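Open day at Drallen, August

Home with sore feet and a paper bag of leaflets, and I want to get this down before bed. 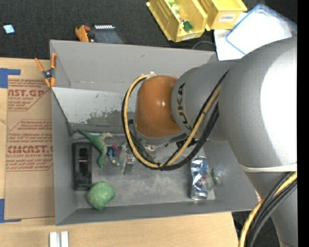

The KUKA over its bin, green dinosaur and all.

I left at 7:40 and drove the 12 miles out past Wornlow with the window down. Parking was a field. Signed in, got a sticker with my name spelled wrong, and went straight to the picking demo in the back hall, which was the whole reason I'd wanted to come!

I had no idea how big the arm would feel up close. It's a great gray thing with yellow and black cables looping around the wrist, and under it sits this shallow metal bin of odds and ends - a toy dinosaur with its mouth open, a crushed soda can, a round green ball. I loved that it was all such ordinary stuff. The bin is held to the cardboard with an orange spring clamp, same kind I've got in the garage.

Kamlesh Dubey ran the session and was wonderful about questions. He told us they'd logged 605 tries since the spring and that see-through things give them the most grief, as the cameras struggle to find the edges. A boy near me asked if it could pick up a cat. Kamlesh said they hadn't asked the cat.

I stayed for two rounds, then had a cheese roll and walked over to the Allura stand, where they had a conveyor sorting bottle caps by color. Very fast, very loud. The Dhillon talk was full, so I missed that one.

Must look up the evening course he mentioned. It's $460, or 159 for the short version, and I think I could manage the short one. Ask Mom about the car for Thursdays - no, ask her about the car in general, it was making that noise again on the way home.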